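Guides > Shared Workcells > Procedures > Pen-and-Cup Cell

Setting Working Rules for a Two-Arm Tabletop Cell

Maintained by Andor Kerekes, Wusis cell procedures. Last revised in March.
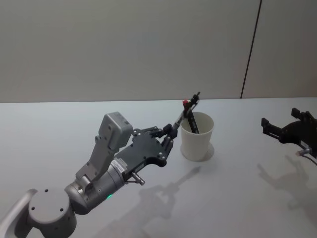
Fig. 1. Left hand holding the pen at the cup; right gripper on the far side, clear of the cup.

This procedure covers how to write, test and post the working rules for a tabletop cell in which two arms share one small object area. The pen-and-cup task is used throughout. The same steps apply to the Boros tray task and the Flundel sorting task with different object dimensions.

It does not replace the site risk assessment. If a rule here conflicts with the risk assessment, follow the risk assessment and report the conflict.

Before you start

You need the following:

- The current risk assessment for the cell
- Write access to the cell profile in Trakix
- A steel rule and a roll of low-tack tape
- The reach data for both arms, with end effectors fitted
- The task sheet, including the object list
- A second person who can operate the stop

Do not write rules from the reach data of the bare arm. A multi-fingered hand adds length at the fingertips and also underneath, where pins and fittings can project below the palm. Measure to the farthest hard point in the pose used for the task, then repeat with the hand fully open.

Step 1. Define the shared volume

The shared volume is the space that both end effectors can enter during the task. For pen-and-cup work it is a box centered on the cup.

1. Place the cup at its task position and mark its base with tape.
2. Jog the left arm to the insertion pose. Record the position of the palm and of the highest fingertip.
3. Withdraw the left arm. Jog the right arm to its closest permitted pose and record the same points.
4. Draw the smallest box that contains the cup, the pen at full lift height, and both sets of recorded points.
5. Add 100 mm on each horizontal side.
6. Enter the box in Trakix as SHARED_1 and save the profile under a new revision letter.
7. Remove the tape.

Lift height is the dimension most often entered wrong. A pen held at an angle needs more horizontal room than an upright one, and the top of the pen can be well outside the footprint of the hand. Measure with the object in the grasp.

Step 2. Assign roles

Every task step must name one active arm and one waiting arm. The active arm may enter SHARED_1. The waiting arm may not, except under the handover rule in Step 4.

Write the roles in the task sheet in this form:

Step: insert pen
Active: left
Waiting: right
Waiting pose: R_HOLD
Release condition: left clear of SHARED_1

The waiting pose must be a saved pose with a name. "Wherever it stopped" is not a waiting pose. It must be outside the shared volume, above the table surface, and reachable from the previous step without crossing the cup. The gripper is kept off the table in the waiting pose, as contact with the surface loads the wrist and can trip the force limit.

If a task step needs both arms inside the volume at once, it is a coordinated step and is outside the scope of this page. Use the coordinated motion procedure.

Step 3. Set the limits

Limits are set in the cell profile, never in the task program. A program may ask for a lower value than the profile allows. It may not ask for a higher one.

Set these for each arm:

- Maximum tool speed outside SHARED_1
- Maximum tool speed inside SHARED_1
- Contact force limit at the tool
- Grasp force limit
- Dwell limit inside SHARED_1

Take the speed and contact force values from the risk assessment. Do not copy them from another cell, even one with the same arms. The end effector, the held object and the distance to the operator position all affect the result.

A pen counts as a slender rigid object. Its exposed end is treated as a point for the purposes of contact assessment, whichever end is up. The assessment must include the arm with the pen in the grasp, at the steepest and shallowest angles the task uses. A review that covers only the empty hand is incomplete.

The dwell limit is the longest time the active arm may remain in the volume without completing its step. Start at 26 seconds for pen-and-cup work. When the limit is reached, the arm must stop and hold its grasp. It must not open the hand. Automatic release on timeout is prohibited in this cell, including when the object is partly inside the container.

Step 4. Write the handover rule

The handover rule governs when the waiting arm becomes active. Use the following text unless the task sheet requires a stricter version:

"The waiting arm shall remain in its named waiting pose until the active arm has left SHARED_1 and has reported a stable pose. Role exchange shall be logged. Loss of the report from either arm shall be treated as a stop."

Check that the log entry is written before the second arm moves. On older profiles the entry is queued and may be written after motion starts. Profiles with this behavior must be migrated before use.

Step 5. Prepare the table

Clear everything from the surface that is not on the object list. This includes tape, hand tools, spare pens and calibration targets. An item that is needed for a later step stays off the table until that step.

Cables need their own check. For each arm:

1. Move the arm through the full task path at reduced speed with the hand empty.
2. Watch the cable at the tool end and at the wrist.
3. Confirm that no loop drops into the shared volume.
4. Confirm that the cable does not pull tight at the farthest pose.
5. Repeat with the other arm in its waiting pose.

Re-dress the cable if any check fails, then start again at item 1. Cable ties must not be fixed across a joint.

Lighting is checked at the same time. Arms working under overhead light throw shadows across a pale table, and the shadow of a hand or held pen can reach into the area used for object detection. Run detection with both arms parked, then with the active arm at the insertion pose. The reported cup position must agree between the two within 4 mm. If it does not, move the light or mask the affected region. Do not widen the tolerance to obtain a pass.

Step 6. Confirm status indication

The indicator on each arm must be visible from the operator position in every named pose. Walk the poses one at a time and look. An indicator on the wrist may turn away from the operator when the wrist rotates, in which case a repeater is required on the cell controller.

Write the meaning of each indicator color on the posted rule sheet, using the wording in the manual for that arm. Meanings differ between models, so the two arms get separate entries. An operator must not use indicator color alone as permission to reach into the cell. Permission to enter is given by the cell controller only.

Step 7. Test the rules

Test in this order. The second person stays at the stop for all of it.

Dry test. Run the complete task with no pen and no cup. Confirm role exchange, waiting poses and log entries.

Object test. Run with the pen and cup at reduced speed. Confirm that the pen clears the rim on lift and on insertion and that the cup stays within its marked tolerance in the detection output.

Fault test. Run each of the following once, then restore and rerun the dry test:

- Operator stop with the pen held above the cup
- Operator stop with the pen partly inside the cup
- Lost report from the waiting arm
- Lost report from the active arm
- Dwell limit reached
- Cup missing
- Cup tipped over

In every case both arms must stop. The hand must keep its grasp. The restart must require a deliberate action at the controller, and clearing the fault must not cause motion.

Endurance test. Run 1,000 cycles at task speed under supervision. The run may be split across sessions, provided the profile revision is unchanged. Any edit to the profile resets the count.

Step 8. Recovery after a stop

Post this sequence at the cell. Operators are to follow it in order.

1. Read the fault at the controller. Do not clear it yet.
2. Identify which arm is inside SHARED_1.
3. Move the arm that is outside the volume to its park pose, in manual mode.
4. If the pen is in the cup, raise it straight along its own axis until it is clear of the rim. Do not sweep sideways.
5. Move the active arm out of the volume with the pen still held.
6. Support the pen before opening the hand.
7. Inspect the fingertip pads for cuts and displacement.
8. Replace the cup at its task position and rerun detection.
9. Clear the fault and restart from the first step of the task.

Restarting mid-task is not permitted. The saved role state may not match the physical positions after manual moves.

Step 9. Post and maintain the rule sheet

The rule sheet is one page, fixed at the operator position. It carries the profile revision, the named poses, the roles for each task step, the indicator meanings and the recovery sequence. Remove the old sheet when a new one is posted.

Repeat Steps 1 through 7 when any of the following changes:

- Either end effector, including fingertip pads of a different type
- The cup or the pen, if any dimension changes
- Arm mounting position
- Table height or surface
- Controller software
- Cable routing at the tool

A like-for-like swap of fingertip pads requires the dry test and object test only. Record the swap in Trakix under Maintenance.

Common errors

Shared volume drawn around the cup only. The box passes the dry test and fails when the pen is lifted. Redraw with the pen in the grasp.

Waiting pose edited in the program. The profile still holds the old pose, and the two disagree after a restart. Edit the profile, then reload the program.

Fault test skipped for the partly inserted pen. This is the condition most likely to bend a finger link during recovery. It must be run and signed.

Rule sheet revision does not match the profile. Stop work on the cell until the sheet is replaced.

Related procedures: Coordinated Motion; End Effector Change; Detection Masking; Trakix Profile Migration.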